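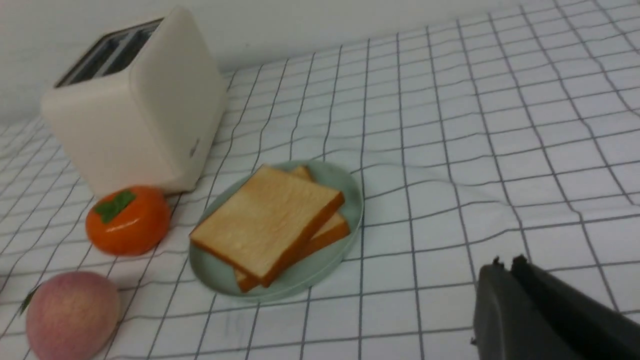
What Does a Sideline Reporter Really Make? Be Careful With the Number

Every few weeks a reader forwards us a page claiming to know the salary and net worth of somebody who talks about sports on television. This month it was Mervyn Hollis, who works the sideline on Ingate's Monday night games. One site had him at one figure, a second had him at double that, and neither said where it got the number. Both had his height, too, and they disagreed on that as well.

I spent a morning trying to trace either figure to a source. The first page credited "reports." The second credited the first page. A third, run by an outfit called Grodorell, gave a "net worth formula" that seems to be the salary multiplied by years on air, as if the man had never paid rent or bought lunch.

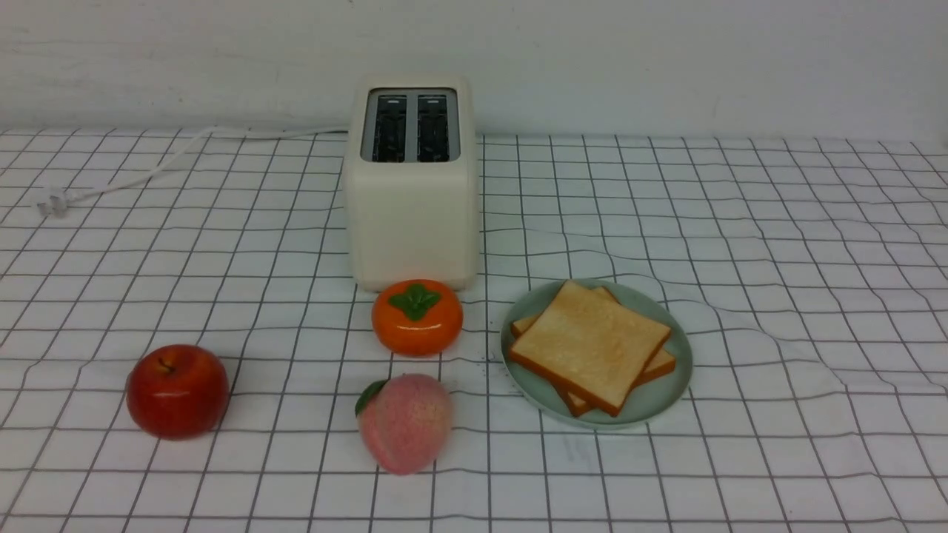 Toaster on the grid cloth, cord running along the wall.

Hollis has never discussed his pay in public, and Ingate doesn't publish what it pays on-air staff. Unless somebody has seen the contract, I don't see how a page can give a yearly salary down to the dollar.

Yuxi Feng, who booked on-air talent for regional broadcasts before she moved over to radio, told me the guesses usually go wrong at the same spot. They assume one employer and one salary. Plenty of sideline people are paid by the game, and the rate can change between the regular season and the playoffs. She knew reporters who got $3000 a game and had to cover their own hotel for the second night. Multiply that by a full season and it looks like a nice living - until you ask how many games they were given.
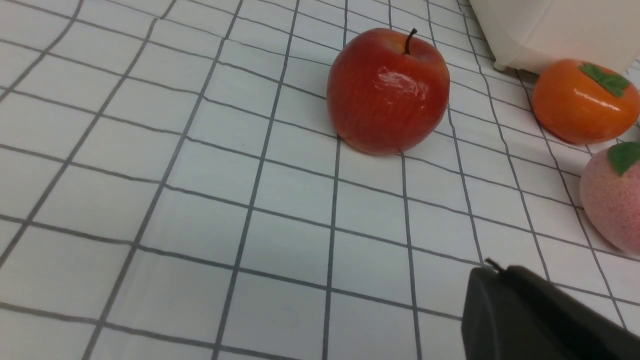

Then there is the side work. Hosting a Doltel golf outing pays something, and so does a podcast, sometimes. The salary pages either leave all of it out or toss it in under "endorsements" with no amounts. Wanting Yan, an agent with two broadcasters on her list, says she has quit asking for corrections. She got one page to fix a client's salary last March, and by summer the old number was back.

I'm not saying every figure out there is wrong. Some contracts do leak, and a reporter who puts their name on the story is worth reading. But a page with no byline and 172 nearly identical profiles isn't reporting, and I wouldn't repeat its numbers at a bar, let alone in a newsletter.
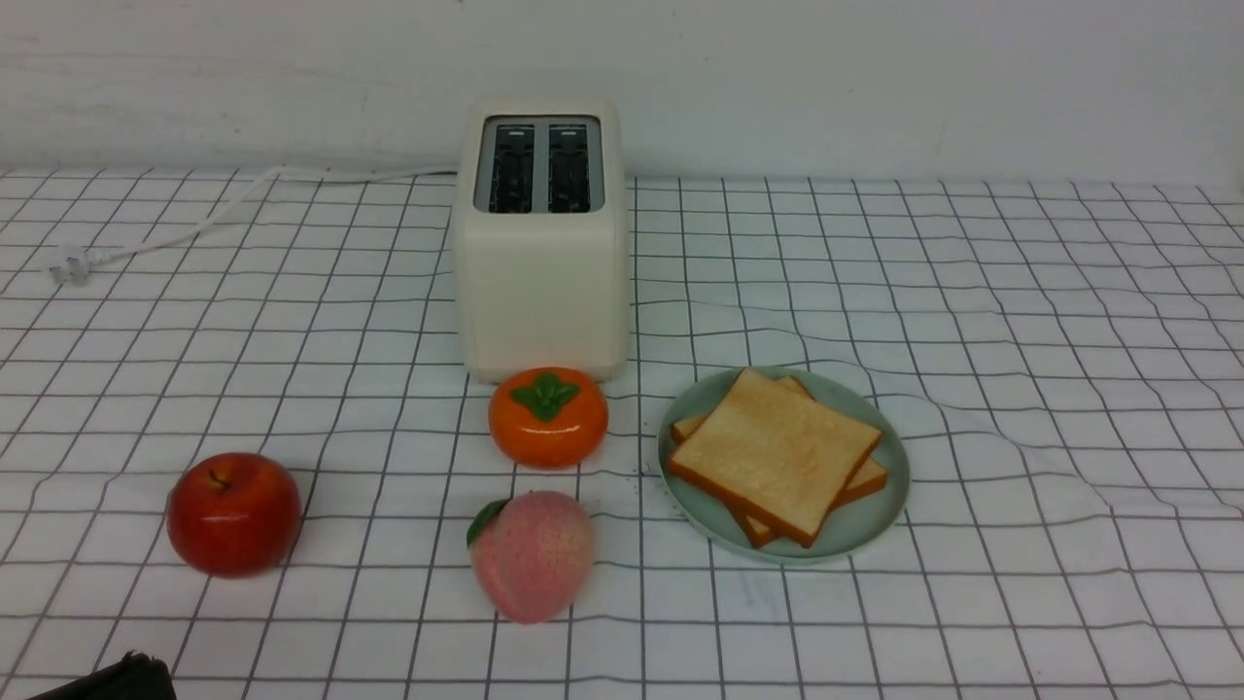 Two-slot toaster at the back of the table.

Willy Van Acker wrote in to ask if we would run our own list of announcer salaries. No. If Hollis or anyone else wants to tell us what they make, we'll print it with their name on it. Until then the honest entry next to his name is a blank.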